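The Jarnthorpe Gauge

The river gauge at Jarnthorpe was installed on the left bank, forty paces below the weir, and it recorded the height of the water every 15 minutes. It had a float, a steel tape, a counterweight and a logger in a green box. The logger ran on a battery that was supposed to last a year and usually lasted until August.

Yaneth Betancur had the contract to read it. She worked for Hunel, a firm that maintained gauges on behalf of whoever owned them, and ownership of this one had changed hands enough times that her work orders came under two different letterheads. The work itself did not change. She drove out, unlocked the box, compared the logged height with the height on the painted staff beside it, wrote both numbers on a form, swapped the battery if needed, and locked the box again. If the two heights differed by more than 3 millimeters, she was to reset the logger and note the correction.

On 19 March 2019 they differed by 70.

She read the staff again. It was a fiberglass plate bolted to a concrete post, marked in black, and the water stood at the same line it had stood at a minute before. She read the logger again. She opened the stilling well, shone a light down it and found the float riding level. The tape was on its wheel. The counterweight hung free. She lowered her own weighted line from the brass mark on the lip of the well, which was the only measurement on the site that did not depend on anything else, and it agreed with the logger.

So the staff was wrong. A staff plate can be wrong in three ways. It can be misread, it can be replaced badly, or the post can move. She had not misread it. The bolts were rusted into their washers and had clearly not been turned in years. She walked up the bank with the level and tripod and shot the top of the post against the benchmark on the bridge abutment.

The post had not moved either. It was within a millimeter of the figure on the site card.

She sat on the tailgate and ate half a sandwich. Then she shot the brass mark.

The brass mark was low. The well, the float, the logger, the box and the slab they stood on had gone down together by 70 millimeters, and every instrument on the slab had gone on agreeing with every other instrument on the slab. She checked the arithmetic twice, because a slab that size weighs 3,165 kilograms and does not usually go anywhere between one visit and the next. Her last visit had been in the fall. The difference then had been zero.

The procedure for a moved datum was four pages long. She had read it once, during training, in a room above the Plalari warehouse where the heating did not work. It required photographs of the benchmark, a sketch, two independent runs of levels and a phone call. She took the photographs. She made the sketch. She ran the levels out and back, closed them to within a millimeter, and ran them again starting from the far abutment. Then she made the phone call.

The man at the Agudelo office asked whether she was sure.

She said she had closed twice.

He asked whether she could reset the logger to match the staff and leave it for the summer crew. She said that would make the new readings correct and leave the old ones wrong, and that there was no way to tell on which day the old ones had started being wrong. He asked how many readings there were in the file. She told him that the file for the main channel held 3,761 readings since the last download. He was quiet for a while. She could hear a printer.

- Does it matter, he said, for a river that size?

She looked at the river. It was brown and about as wide as a two-lane road. Below the bridge there were nine houses on the flat ground, and the warning level for those houses was a number in a table, and the number had been set from this gauge.

- It reads high, she said. The float sees more water than there is. So the warning would come early.

- Early is fine.

- Early is fine until they stop listening to it.

He told her to write it up.

She went back down to the slab and lay on her stomach with her head over the edge. Under the downstream corner there was a gap that took her whole forearm. The bank had been carried out from beneath, grain by grain presumably, or all in one night. The logged heights might show it. If the slab had dropped at once there would be a step in the record, a rise of 70 millimeters in one interval with no rain behind it. If it had settled slowly there would be nothing to find, only a river that seemed a little fuller each week than the weather could account for.

She plugged in the laptop and scrolled. There were rises all through the winter. She marked the ones that had no matching rise at the next gauge upstream, and there were eleven, and none of them was the right size. After an hour the battery on the laptop was down to a quarter and she had a list of possible dates that was no shorter than when she started. She saved it under the site number.

It was getting dark by then. She packed gravel into two sandbags and pushed them under the corner, knowing they would hold nothing, and wrote on the form that she had done so. In the box for the logged height she entered the logged height. In the box for the staff she entered the staff. In the box for remarks, which was an inch and a half wide, she wrote "datum moved, see attached," and then she sat in the van with the light on and tried to decide what to attach.

At home she cleared the table and did it properly. She drew the section to scale - bank, slab, well, water - and put the old levels in pencil and the new ones in ink. The drawing took until ten. She made a second one without the slab, because the first looked as though the slab were the problem. When she had put the drawings in their folder she stayed where she was, looking at the boards in front of her and thinking about whether the table was level. 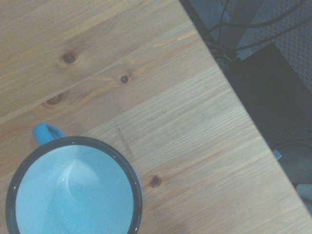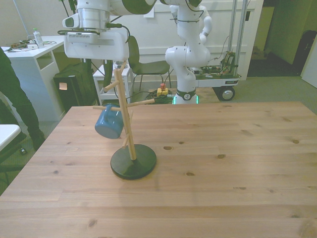
The report went to both letterheads. One sent back an acknowledgment with the site number mistyped. Weeks later the other returned her own pages with a single note clipped to the front, in which Okafor wrote that the winter record would be kept in full and flagged as doubtful from the first day to the last, that the warning level would stay where it was until the slab had been rebuilt, and would she please say, for the file, which of her two drawings was the river.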